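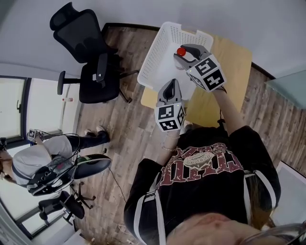

A reader of the Gatine science page wanted to know why a gripper needs looking after at all, if it has no motor to wear out and a person does the holding. The answer is in the parts.

Hand-held grippers are used to teach robots. A person picks things up with them, and the movements are recorded. Later, a robot arm with the same kind of fingers can learn from the recording. A small red ball is a good first object. It shows whether the fingers close evenly.

The marker cube
Each gripper carries a white cube with black square patterns. A camera looks for the patterns, and a computer works out where the gripper is and which way it points. The computer is told exactly where the cube sits on the gripper. If the cube slips, every answer is wrong by the same amount. Fingerprints and scratches also cause trouble, as the computer needs clean edges between black and white.

At the Rellon workshop in Clenutcombe, the cubes are wiped with a dry cloth before work starts. A cube that can be turned by hand is taken off and fixed on again.

The fingers
The fingers should meet along their whole length. To test this, close them on a strip of paper and pull gently. The paper should drag the same at the tip and at the base. If one end is slack, a finger is bent or a screw is loose. Fingers at Rellon are opened and closed 50 times after a repair, then tested again.

The cables
Some setups have cables running from the gripper to a pack on the person's back. A cable needs enough slack for a full reach, but a loop that is too long can catch on a chair. The workshop replaces any cable that cuts out when it is bent.

The check
After repairs comes a test called the Pritchard check. The gripper is placed in a holder and stays still for 7 minutes while the computer records nearly 700 positions. They should all be almost the same. If they wander, the cube, the camera and the lighting are checked in that order.

A gripper that passes gets a green tag and goes back on the shelf. One that fails gets a yellow tag with the fault written on it.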